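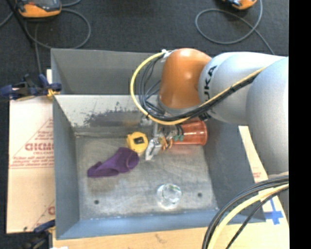 Robot arm over the pick bin. In the bin: purple cloth, a cup on its side, a clear round container, and something that looks like a tape measure.

Fleltum Returns Sorting - Floor Staff FAQ: The Bin Picking Arm

Put together fast from the questions that came in on the break room sheet and at the two shift meetings. Will keep adding. If your question isn't on the page, put it on the sheet or grab your lead.

What is it for?

Loose mixed stuff. Returns that come in without a box or a tag, or fell out of one. The arm picks single items out of the bin and sets them on the scan belt. Same thing we do by hand at the loose tables now.

Where is it going?

Ledesma building, east end, where loose tables 5 and 6 were. Tables 1 through 4 stay as they are. The returns dock doesn't change.

Is anybody losing their job?

No layoffs tied to this. That's in writing, in the letter that went out with February pay stubs. If you didn't get the letter or tossed it, the office has copies.

What the letter does not say is that every job stays the same. It won't. Two table spots per shift go away and two arm attendant spots per shift open up. Also one more spot at the problem desk, days only for now.

So what does an attendant do all shift?

Load the bin. Clear things the arm gave up on. Wipe the camera cover at the start of shift and after lunch. Answer the screen when it asks what something is. Swap gripper pads when they wear down.

Less reaching and bending than table work. More walking, more watching. Some people who tried it liked that and some got bored by 10. Both fair.

Is it more pay?

Attendant is the same grade as problem desk, so yes, one step up from table. Starts the day you're signed off, not the day you start training. We know people don't love that. It's been raised.

Who gets the attendant spots?

Posted by shift, seniority first, then whoever passes the sign-off. 14 people have done the training so far. You don't need computer experience. You do need to be OK standing at one station and reading a screen.

How long is training?

Two days. First day is mostly safety and stopping the thing. Second day you run it with a trainer next to you. Stesach did the first round, our own trainers do it from here on.

Can it hurt me?

Yes, if you're inside the line while it's moving. Treat it like the baler.

There's a light fence around the cell. Break the beam and the arm stops. It does not start back up by itself, you have to step out and hit reset. Red stop buttons on both sides of the cell and one by the belt.

Never reach in the bin over the fence. Not for a second, not for your glove. Stop it first. Nobody gets written up for stopping the arm. Ever. If a lead gives you grief about a stop, take it to the safety desk.

Why is everything spread out in the bin? Looks like four things in there.

Light loads are for practice and for checking the grip. Soft stuff, clear stuff and shiny stuff are the hard ones, so those get tried a lot. A full bin is a different deal, see the next one.

How full can I load it?

Up to the line on the bin wall once the line is painted. Until then, one layer. If items are stacked two deep it spends all its time deciding.

Spread things out with the paddle if you can. Don't dump a tote from shoulder height - things break and the cell camera needs a minute to settle down again.

What can't it pick?

Leave these out of the bin completly:

Anything leaking
Blades, open scissors, broken glass
Batteries loose or swollen
Anything heavier than a full gallon jug
Phones and tablets, those go to the cage like always
Live anything (yes, it has come up)

It also has trouble with: clear plastic, thin bags, long straps, and dark clothes bunched up. Those are OK to load, just expect more calls from the screen.

Is it faster than us?

Not yet. A good table person beats it on most days, easy. On the last full test shift it did 315 items with more than a few of them needing help. It keeps going at the same speed at 2 in the morning, so over a night it catches up some. That's the real reason it's on nights first.

How many has it done total?

2,614 clean picks in testing, out of 3,493 tries. Clean means picked once, set on the belt, right side of the belt, nothing dropped. You can do the math on the rest. That's why there's an attendant.

Will our table rates get compared to the arm?

No. Table rates stay where they are and get set the way they always have. Arm numbers go on a seperate sheet. If you see them put side by side on a board, tell somebody, that's not supposed to happen.

What about rates for the attendants?

No personal rate for the first three months. The cell has a number, you don't. After three months it gets talked about with the shift reps before anything is set. Don't have more than that right now.

What's Sinside?

The program on the screen. Tells the arm what to go for and asks you when it isn't sure. You get a picture of the item and a few buttons: soft, hard, bag, skip. Pick one. If you don't know, hit skip, it'll come around again or go to the problem desk.

Wrong answers aren't a big deal. One wrong button won't break anything and your name isn't attached to the button. Your badge logs the shift, that's all.

Are the cameras watching me?

The cell camera points down at the bin. Hands and arms can get in the picture when you clear a jam. Those pictures are kept 30 days for fixing picks. They can't be used for discipline, attendance, or break times. Same rule as the dock cameras, posted by the time clock.

The arm stopped and the light is amber. What do I do?

Read the screen. Most of the time it's one of these:

No pick found - spread the items with the paddle from outside, or hit skip
Grip lost - item is dropped in the bin or on the floor, stop the cell, get it, reset
Belt full - wait, or give the belt person a shout
Check cables - don't reset, call maintenance

Light is red: stop, step back, call your lead. Don't try it again to see if it clears.

Why can't I move the cables? They hang right there.

They have to hang loose so the arm can turn. The loop by the gripper looks sloppy and it's supposed to have slack. Don't tie it back, don't tape it. If something's rubbing or pinched, stop the cell and call maintenance.

Can I take the clamps or blocks off the bin to clean under it?

No. If the bin shifts even a little the arm has the wrong idea of where the walls are. Sweep around it. Maintenance pulls the bin at the end of the week and sets it back.

Is it loud?

Quieter than the belt. Motors whine a bit. Gripper clicks. Ear plugs still required past the yellow line, that's because of the belt.

I have a bad shoulder / I'm on light duty. Can I do attendant?

Maybe. Loading the bin is still lifting totes. Screen work isn't. Talk to the office before you sign up and they'll look at your paperwork. A couple of people are doing a split, half attendant and half problem desk. Works OK so far.

What if I don't want anything to do with it?

Then don't sign up. Tables 1 through 4 are still table work. If your spot was on 5 or 6 you get first pick of open table spots on your shift. If there's none open on your shift you can hold for one or swap shifts, your choice, no loss of seniority.

Are more of them coming?

Not decided. There's room for a second cell and people noticed the tape on the floor, so yes, it's been talked about. Nothing ordered. The deal is that any second one gets brought up at a shift meeting first, with at least 60 days notice.

Can I come see it run?

Yes. Last half hour of day shift, stand behind the yellow line, let the attendant know you're there. Please don't toss things in the bin to see if it can get them. The glove guy knows who he is.

Who do I ask?

Safety stuff - safety desk, any shift
Pay, postings, light duty - office window, closes at 4:30
Arm acting up - your lead first, then maintenance
Anything else - the sheet in the break room, we check it before each shift meeting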